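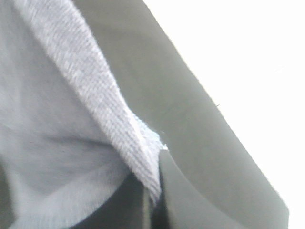
Pale blue with a ribbed band.

Rildale mill open day — quick notes before I lose them

Got there at quarter past 9, already a queue at the gate. Parking is on the grass behind the footy oval, bring shoes you don't care about. Gold coin entry. Kids free.

Rildale has been knitting and finishing on the same site since my nan's day and they only let the public in once a year, in May. Three sheds this time, last year it was two. Groups of 17, hi-vis vest, earplugs from a tub. Take the earplugs.

Shed one is yarn store and winding. Cones to the ceiling, smells like a wet jumper. Our guide was Prakash Nadar, dyehouse side normally, good value, happy to be interrupted. He reckons the place holds almost 3,000 cones on a full week and most of it is cotton now, some merino blend for the school contracts.

Shed two, circular knitting. Loud. Couldn't hear half the talk. Tubes of fabric coming down slow and getting slit and rolled. A Latard machine at the far end was stopped with its covers off so we got a proper look at the needles — 1,690 of them in the one cylinder, all changed by hand when they go. Bloke next to me asked how long that takes. "A day if the phone doesn't ring."

Rib is done separately, on smaller machines along the back wall. Collars, cuffs, hems. I'd never thought about it being its own department but there you go. Prakash passed round offcuts, 1x1 and 2x2, and had us stretch them to feel which came back quicker. The 2x2 I think? Didnt write it down.

Shed three, dyeing and brushing. Hot, and we were rushed thru because the next group was on our heels. Brushing was the bit I came for. Wire rollers lifting the loops on the inside of the fleece. They run some cloth 7 times for the really soft stuff. The pale shades are the hard ones apparently, every bit of lint shows.

Seconds shop at the end, cash or card. Windcheaters, trackies, remnants by the kilo. Raju label mostly and a few bins of Ostitz baby gear. Good sizes gone by 11 so do the shop first if you're buying, they dont mind.

Sausage sizzle run by the CFA, ran out of onions. Coffee van queue was hopeless — take a thermos.

Toilets are next to shed one only.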